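**Re: Refinishing chopsticks, oil or leave alone?**

**btazi**
I have a set of wooden chopsticks, dark reddish brown, that have gone dull after a few years in the drawer. My sister says food-safe mineral oil. The shop where I bought them says do nothing. Which is it?

**grainline32**
Mineral oil, thin coat, wipe it off after 20 minutes. I do mine every June along with the cutting boards.

**Shagufta Jatoi**
I would find out what finish is on them first. If they're lacquered, oil sits on top and gets sticky. If they're bare wood, oil is fine. Put a drop of water on one. If it soaks in, there's no lacquer left.

**btazi**
Did the water test near the thin end and it soaked in on one and beaded on another. So I guess they're worn unevenly. Same style as these, with the tan band at the top:
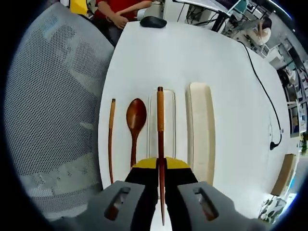
*Reddish-brown chopsticks, tan band and dark tip at the top end*

**Shagufta Jatoi**
Then the lacquer is partly gone. Sand the lower two thirds with fine paper, 320 or higher, and oil only that part. Keep the oil off the band. If there's glue under it, oil can loosen it.

**clatex_fan**
Disagree with all of this. Once lacquer starts coming off I throw them out. A new set costs less than a bottle of oil and sandpaper.

**grainline32**
A bottle of oil lasts me two years and does everything in the kitchen. I'm not tossing wood over a dull finish.

**clatex_fan**
Your call. I don't want flakes in my soup.

**Shagufta Jatoi**
Flaking is different from dull. If it's flaking I agree, replace them. She said dull.

**btazi**
Dull, no flakes. I'll sand one pair and see how it goes before I do the rest. Does walnut oil work? I already have some.

**grainline32**
It works but takes days to dry, and skip it if anyone at the table has a nut allergy.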